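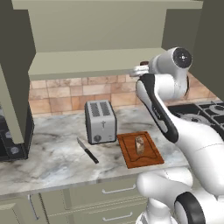
The Kitchen on Bellamy Street

Ánh Đoàn got the keys on a Saturday in September. The agent had left them under a brick by the back step, as agreed, and the brick had sunk so far into the dirt that she had to dig around it with a stick.

Her aunt had lived in the house for 40 years and rented out the upstairs for 30 of them. The last tenant was a piano tuner from Skoren who paid in cash and never had visitors. He had moved out in the spring and left a coat on the hook in the hall. It was a good coat. Ánh checked the pockets and found a bus ticket and a key that did not fit any door in the house.

She put the key on the kitchen counter and made tea. She had brought one cup.

At four o'clock the phone on the wall rang. She had been told it was disconnected.

"Is he back?" a woman asked.

"Who?"

"The tuner. He has my key."

Ánh looked at it. "What does it open?"

The woman took a while to answer. "The piano," she said. "The lid locks. I haven't played since March. I told him he could come any time, and he said he would, and then he went home to Skoren."

"Where do you live?"

"Number 90. The green door."

It was raining by then. Ánh put on the tuner's coat, which came down past her knees, and walked up the hill with the key in her fist. The woman was already standing on the porch. She was much older than she had sounded.

"That's his coat," she said.

"Yes."

"Well, come in. Leave it on if you're cold."

The piano stood in the front room under a sheet. The key turned on the second try. The woman sat down, put her hands on the keys, and played one low note, then the one next to it.

"Flat," she said, and kept going. Ánh sat on the arm of the sofa and listened until it got dark.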